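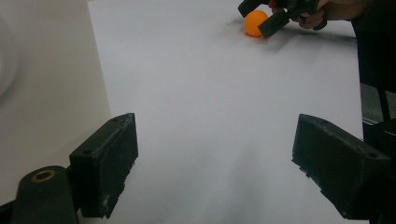
Gwion Penry asked after the last class why the ball leaves the fingers at all, if the fingers are strong and the ball weighs almost nothing. I promised him an answer in these notes.

Week 5. Round things on a flat table

A table tennis ball has a diameter of 40 mm and is hollow. On a flat surface it touches at one small point only, so very little friction holds it in place. A light push from one side is enough to start it rolling. A book or a cup does not behave in this way, and for this reason we began the course with them.

Where the fingers should touch

Imagine the ball as a globe. The best place for two fingers is the equator, at opposite ends of one diameter. If both fingers touch above the equator, they press the ball down into the table. If both touch below it, they lift the ball a little and it may jump out over the top. If they touch at different heights, the ball turns between them — this is the most common mistake in our exercise.

So my answer to Gwion is that strength helps only when the two forces lie on the same line. A strong squeeze on the wrong line sends the ball away faster.

Exercise (in pairs, 20 minutes)

Put the ball on white paper and mark its position with a pencil. One person picks it up between two flat fingers or two rulers, moves it 100 mm to the side and sets it down. Do this 5 times, then change places. Your partner writes down the height of each contact and the direction in which the ball rolled, if it rolled.

Please work slowly when you let go. Open both sides together. When one side opens first, the other one becomes a push.

For next time

Read the Mirnitz chapter on friction, without the last section. Nest Gough has the spare balls — please return them to her box by noon. Bring also one round thing from your kitchen, for example an egg or a lemon. We will compare its shape with the ball.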